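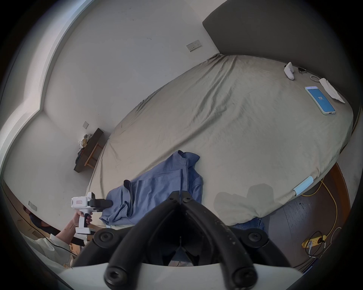
Week 4: Who actually runs a minority parliament?

Welcome back, everyone! This is my favourite week of the unit, so do the reading before you come (Říha, chapter 2, and skim 3 if you have the energy).

Last week we looked at majority government, where the party leader can more or less count on the numbers. This week we take the numbers away and watch what happens. It gets lively!

Key terms
Confidence: a vote the government must win to stay in office.
Supply: the money bills. Lose one of these and you're usually off to the Governor-General.
Crossbench: members who belong to neither the government nor the official opposition.

Our case study is the Situtdale drainage bill. It was a dull little bill on paper, with 17 clauses, and it very nearly brought down a government. The opposition leader moved 248 amendments in committee, most of them about single words, and the crossbench suddenly had more bargaining power than half the cabinet. Look closely at the member for Eminley, who traded one vote for a rail crossing and then voted against the crossing. I've taught this for years and still love it.

Questions to bring along
Why didn't the government make the bill a confidence matter?
Is delay a fair tool for an opposition to use, and does your answer change with the party?
What did the Urko amendment do to clause 9?

The essay is 4,000 words and due in October. Email me your topic first, even if it's half-baked.

Bent Snorradóttir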